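Kuvero Help Desk: my tickets
Ticket subject: Snack lid keeps sliding about and everything ends up in one corner
Category: Home storage / kitchen and dining
Status: Solved (reopened once)
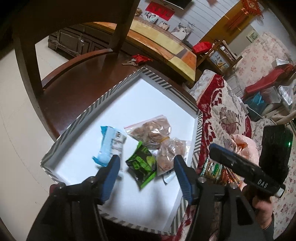

Striped lid on the dining chair, snacks bunched towards the middle and right.

Original message

Hello! I hope this is the right form, the other one wanted an order number and I haven't got one any more. I bought one of your striped gift boxes back in the spring (grey and cream diagonal stripes round the rim, white inside) and the bottom half went off to live under the bed with jumpers in it. The lid I kept downstairs because it's nice and shallow and I thought it would make a good snack tray. And it does, mostly! We keep the little packets in it, plus whatever has been opened and moved into zip-top bags.

The trouble is that it won't behave. It lives on the seat of a dark wooden chair, next to the table, so people can help themselves without reaching over everyone's tea. The seat is polished to a proper shine and the lid skates on it. If you take a packet from one side the whole thing swings round, and by the evening it's sitting skew-whiff with a corner pointing at the back of the chair. Then the food all migrates. The bags slump, the small packets get wedged against the wall of the lid, and there's a great bare patch of white cardboard doing nothing.

What I've tried so far:

Pushing it right up against the back of the chair. Works until somebody sits down at the next chair along and knocks it.

A folded tea towel underneath. It stopped the sliding but the towel bunched up, so the lid rocked, and then the bags tipped over. Also it looked a mess.

Putting the heavy bags in first and the packets on top. No good at all, the packets just slid off.

I did wonder if you sell some sort of liner or divider for these. I had a look on the site under Skusar trays but they all seem to be for drawers.

Reply from Kuvero Help Desk

Thanks for getting in touch. The striped lid isn't sold as a tray so we don't make a liner for it, I'm afraid. The base of the lid is smooth coated card, which will slip on varnish or polish. We'd suggest four small non-slip dots, one near each corner on the underside. Please don't use anything with a strong adhesive as it may lift the paper.

For the contents, the Skusar drawer dividers can be trimmed with scissors. Could you measure the inside of your lid and let us know the short side?

My reply

Right, I've measured it. The short side is 20 cm inside, wall to wall, and I did it twice because the tape kept flopping. I didn't have any dots but I did have a roll of that rubbery mesh stuff you put under rugs, left over from the hall. I cut 11 little squares of it before I had four that were the same size (don't ask me to do anything neat after dinner) and tucked them under the corners without glue.

Big improvement! You can pull a packet out with one hand now and the lid stays where it is. I gave it a shove with my knee to be sure and it moved a tiny bit and stopped.

The inside is still a nuisance though. The bags are the real culprits, I think. One has lumpy brown bits in it and the other has paler pinkish-brown ones, and they lean on each other like two people asleep on a train. Anything flat, like the blue and white packet or the black and green one, does what it's told if you leave it alone. It's only when the bags shift that it all goes.

I'll order the dividers. Is the delivery time on the site right? It says 48 hours but I know what October is like with people buying early.

Reply from Kuvero Help Desk

The 48 hours is from dispatch, so please allow a little longer. For a 20 cm side, cut the divider slightly over and let it bow, then it will hold itself in place. With zip-top bags it helps to press the air out and lay them flat with the zip facing the nearest wall.

My reply (reopening, sorry)

I closed this too soon. The dividers came and I cut the first one too short, entirely my own fault, I measured in a hurry from the outside of the rim with my thumb in the way. It fell over every time somebody took anything. So that one is now keeping the teaspoons apart from the cake forks and is very happy there.

The second one I cut a bit over, as you said, and it does bow, and it does hold. I've put it across so the bags have the smaller end to themselves and the packets get the rest. Bags flat, air squeezed out, zips to the wall. The bag with the brown lumps still won't go properly flat as the pieces are such an awkward shape, but it can't fall on anything now so I've stopped minding.

One question while I've got you: does the white inside wipe clean? There's always a bit of dust and crumb from opening things and I'm scared of making it go furry.

Reply from Kuvero Help Desk

Glad it's holding. A barely damp cloth is fine for the inside, then dry it straight away. Keep water off the striped rim and the folded corners. Shake the crumbs out first.

My reply

Did that this morning at around 8 and it came up lovely. I took everything out, tipped the crumbs over the sink, wiped it, dried it with kitchen roll and had it back on the chair before the kettle boiled. I've also had a go through the contents while it was empty and there were 3 packets well past their date, so that made a bit more room.

The mesh squares need putting back each time you lift it, which is a faff. I might get the proper dots after all and just be careful with the peeling. If you ever do make a shallow tray in that stripe please email me, I'd have two, one for here and one for my sister's!

Happy for you to close this now.

Ticket closed by customer.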